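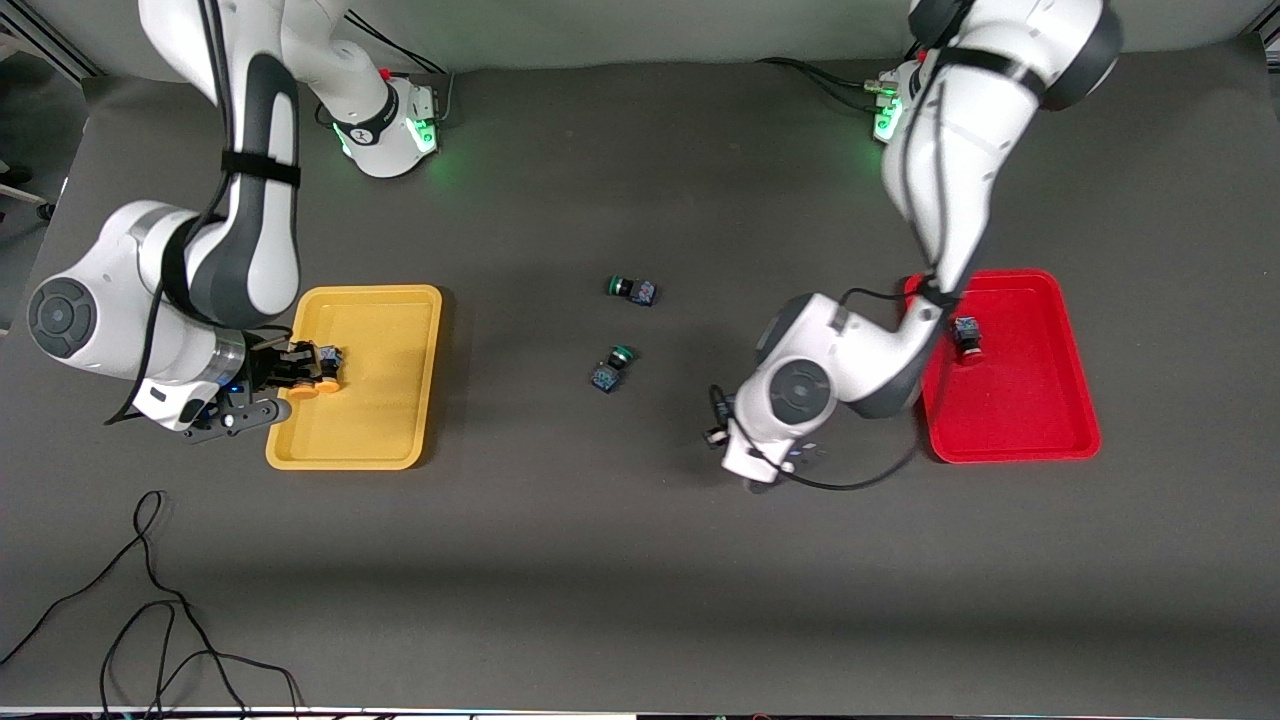
Workshop Tips: Dropped Parts and Loose Cables at the Sorting Bench

These notes are issued to all persons using the two-arm bench at the Tralcombe workshop. They were revised in February following a gripper fault during a sorting run of push-button switches. No injury occurred. Please read them before your next session.

What happened

The right arm lost its grip on a switch over the yellow tray and closed again on the rim. The arm continued to push down for 2 seconds before the controller stopped it. The tray was cracked and has been replaced. Inspection by Benito Llorente found that the finger pads had worn smooth and that the grip force had been left at the setting used for a larger part.

Before starting

Wipe the finger pads with a dry cloth and look at them under a good light. Pads that shine should be changed. Spare pads are kept in drawer 6, with the small hex keys.

Check the grip setting against the card for the part being sorted. Small switches with round caps roll easily and are best gripped by the square body. A grip on the cap will often slip.

Move loose cable off the tabletop. A thin cable left in coils near a tray can be caught by the fingers or dragged under the tray, which then sits at an angle. Cable that must stay should be taped flat along the front edge.

Confirm that the cables running along both arms have enough slack at the elbow and wrist, and that no loop hangs low enough to hook a tray.

A green light at the base of an arm is not permission to reach in. It remains green while the arm is holding position, and the arm may move without further warning.

If a part is dropped

Press the stop button before reaching for the part. Wait until both arms have come to rest. A part lying in the open area between the trays is within reach of either arm.

Do not pull a part out of a closed gripper. Open the fingers from the control panel, with one hand held flat beneath to catch the part.

Inspect the tray for cracks along the rim. Trays may be washed in warm water with dish soap and must be dry before use.

Reporting

Enter every dropped part in the bench log, including those that caused no damage. The February fault is entry 217. Questions about grip settings should be directed to Baltasar Aguirre, who is at the bench on Monday mornings.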